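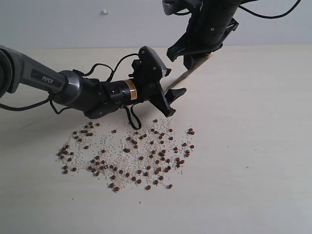
4. Filling and Clean-Up

This section covers mixing Urkeo Wall Filler, filling dents and screw holes in plaster or drywall, and cleaning up the dust after sanding. Read Section 3 (Checking the Wall) first. For cracks that run corner to corner, or that have opened again after an earlier repair, go to Section 6.

4.1 Before you start

1. Move furniture away from the wall and cover the floor.

2. Set up a table or board near the work. You will need a flat place to put down tools between coats.

3. Scrape away loose paint and crumbling plaster. Stop when you reach firm material, even if the hole is now larger than it was.

4. Brush out the hole. Filler does not hold on dust.

5. In bare plaster, dampen the inside of the hole with a wet sponge. Skip this step on drywall.

Note: Turn off the power at the panel before filling next to an outlet or switch. Take the cover plate off. Do not fill up to the edge of the plate and leave it on.
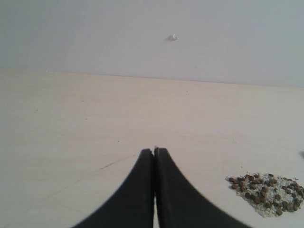

Figure 4-1. Closed gripper fingers, with a pale surface beneath.

4.2 Mixing

One pouch holds 410 grams of powder. Mix a full pouch with 300 ml of clean, cool water. For smaller batches, use the scoop in the lid and follow the table on the back of the pouch.

1. Pour the water into the mixing tub.

2. Add the powder a little at a time, stirring as you go.

3. Let the mix stand until the bubbles stop rising, then stir again. It should hold a peak when you lift the knife.

4. If the mix slides off the knife, add powder. If it tears or drags, add water by the teaspoon.

Caution: Do not add water to filler that has started to set. It will look usable and then crack as it dries. Throw it out and mix a new batch.

Caution: Wear a dust mask when pouring the powder.

4.3 Filling

1. Load the knife along one edge of the blade only.

2. Press the filler into the hole with the knife held nearly flat to the wall. Work across the hole first, then down it.

3. Hold the knife more upright and make one pass to take off the extra.

4. Fill holes up to 13 mm deep in a single coat. For anything deeper, fill halfway, let it harden, and finish with a second coat.

5. Leave the last coat slightly proud of the wall. It shrinks a little.

Drying time depends on the depth of the hole and the temperature of the room. The filler is ready to sand when it is white all over. Gray patches are still damp underneath.

4.4 Sanding and brushing off

1. Sand in small circles with fine paper on a block.

2. Run your palm over the repair. If you can feel an edge, keep sanding.

3. Brush the wall from top to bottom with a dry brush.

4. Sweep particles off the table into a pan before you put down clean tools. A wide brush covers more with each pass.
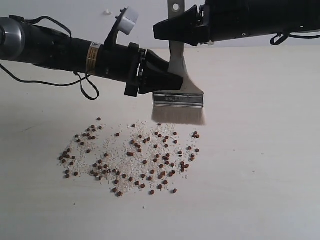 Figure 4-2. Wide paintbrush above small particles on a tabletop.

5. Wipe the repair with a barely damp cloth and let it dry before priming.

Do not use a household vacuum on filler dust unless it has a fine dust bag. The powder gets past ordinary filters and clogs the motor.

4.5 Cleaning the tools

Clean the knife before the filler sets. Wipe both faces of the blade with a damp rag, and get into the joint where the blade meets the handle.

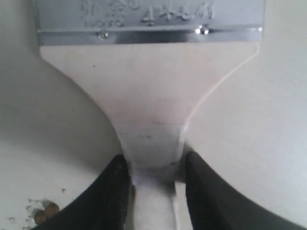 Dried filler in that joint breaks off later and leaves scratches in the next coat. If it has already hardened, soak the blade in warm water and scrape it with a wooden stick. Dry the steel well and rub on a little light oil before storing it.

Do not rinse filler down a sink. Let what is left in the tub harden, flex the sides to crack it loose, and put the pieces in the trash.

Continue to Section 5, Priming and Painting.

Revised June 2019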